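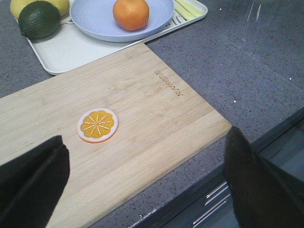
Cell 2 at Laitinen, seen from the wrist, with the orange slice on the board.

The train to Cemgate takes long enough to read the visitor safety leaflet, which runs to 11 pages and spends most of them on shoes. I wore the right shoes. Brenda Gosling, who met us at the door, looked at them first and at me second.

Laitinen opens its kitchen lab to outsiders twice a year, and the October visit is the one with decent coffee. There were 20 of us on the list. I'd asked to skip the slide show and spend the morning at one cell, watching what it takes to keep it going. Brenda said that was fine, as long as I understood it was mostly wiping.

It was mostly wiping.

Cell 2 is a stretch of gray speckled countertop with drawers underneath, and an arm that reaches over it. A cutting board sits on the counter, a white tray goes behind the board, and in the tray there's a blue plate with an orange on it and a lime off to one side. The slice on the board is the job. It's a flat round thing made up to look like cut citrus, and the arm is supposed to pick it up and put it on the plate. Real fruit is for the tray. I asked if real slices had ever been used on the board, and Rhys Paewai, who looks after the cell, said "for one day" and went to get a cloth.

Rhys starts each morning with the fingers. There are two of them, black, with rounded tips, and they pick up a film from whatever they touch. He wipes them with a damp cloth, then a dry one, then pinches each tip between his own finger and thumb and wiggles it. A tip that wiggles gets swapped. He has a drawer of spare tips and a second drawer of tips he took off and doesn't trust but hasn't thrown out. The second drawer is fuller.

Next comes the wrist camera. The lens gets a puff of air and a soft cloth, and after that he pulls up the live view and looks at it for longer than I would have thought possible. He's checking that both fingertips show up where they did yesterday. If one has crept, the camera bracket has slipped, and it's two small screws and a fair amount of muttering to bring it back. It had crept. I held the flashlight, my main contribution to the field.

With the bracket tight, he runs the arm through its opening move: fingers spread wide, one on either side of the slice, and stop. Then he looks at the screen again. Our counter had a whitish streak of light on it, over to the right, and Rhys lowered a blind, raised it, and lowered it to a height he seemed to find by smell. Shiny counters are a nuisance, he told me. I asked why they'd put in a shiny counter. He said people have them at home.

The board itself is bamboo, with JosephJoseph burned into it near one corner. From the arm's side the name is upside down, and that turns out to be how you know the board is in right. Guangming Ding had come over by then to borrow the flashlight, and explained that a visitor last spring had kindly turned the board around so the name could be read. They lost most of an afternoon. I put my hands in my pockets.

Then there's the log, a paper notebook on a string. Date, initials, tips, bracket, blind, remarks. Urnero, the software they use upstairs, has a page for all of this too, and it's very handsome, and Rhys fills it in from the notebook on his way to lunch. Under remarks that morning he wrote "bracket again, 3rd time" and underlined the last part. A stiffer bracket is on order from Pilitz. It was also on order at the previous open day, according to Brenda.

We had a round of runs before lunch. I'd been told not to report scores, so I won't, but I will say that I've never cared so much about a coaster-sized piece of citrus, and that I caught myself leaning.

A few practical notes if you're thinking of going. Put your name down early, because the list closes when it's full and Brenda doesn't make exceptions. Ask for a single cell instead of the full circuit. Eat before the train home, as the buffet at Cemgate station had one sandwich and I wasn't quick enough. And wear the shoes.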